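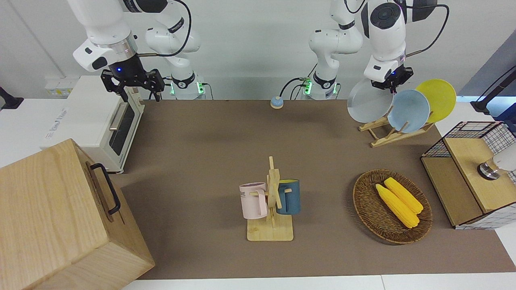
Wooden dish rack on the brown counter mat, with gray, blue and yellow plates.

Lelent Wooden Dish Rack
Item 703

The Lelent is a small countertop rack for plates. It is made of light wood and holds plates upright on their edges, so they can drain and dry without being stacked. It suits a small kitchen, an office kitchenette or a rental where there is no dishwasher.

The dowels are slim and spaced to take dinner plates and side plates. Thick stoneware bowls will not fit between them. Plates go in from the top and come out the same way, and you can take one without moving the others.
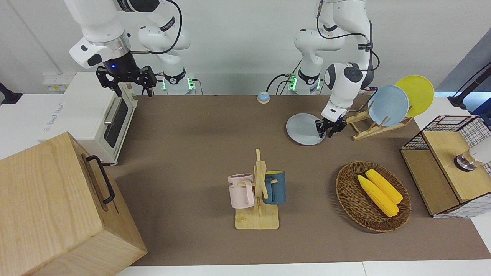 The rack does not need to line up with the wall. Many of our customers set it at an angle near the sink, with the open end facing the hand they wash with. It is light enough to shift with one hand when it is empty. We suggest loading from the far end first and leaving the near slots for last.

There is no drip tray. Put the rack on a mat or a folded dish towel if your counter marks easily. The Usmont counter mat in brown is sold separately and leaves space beside the rack for a toaster oven and a few other things.

Care

Wipe the wood with a damp cloth and let it air dry. Do not soak it or put it in the dishwasher. Every 60 days or so of regular use, rub in a little food-safe mineral oil. If the wood feels rough after the first few washes, go over it lightly with fine sandpaper before you oil it.

The rack sits well alongside other light wood pieces, such as a mug stand with a square base. A round wicker tray is useful next to it for corn or anything else that is waiting to be cooked. Plates with a ridged center can go in the rack like any others.
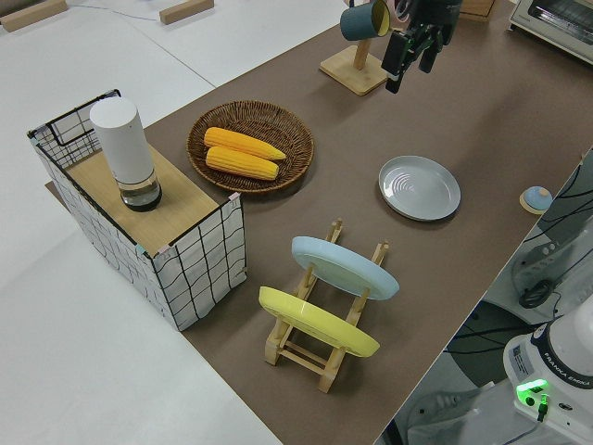
Ordering and returns

Racks ship flat from our Grirkow warehouse within 7 working days. Orders placed in December may take longer. Unused racks can be returned in the original box. For spare dowels or trade orders, write to Bijan Mousavi at the Grirkow office and give the item number.

We use cookies to remember your cart and improve this site. By continuing to browse you accept our cookie policy. Accept / Manage settings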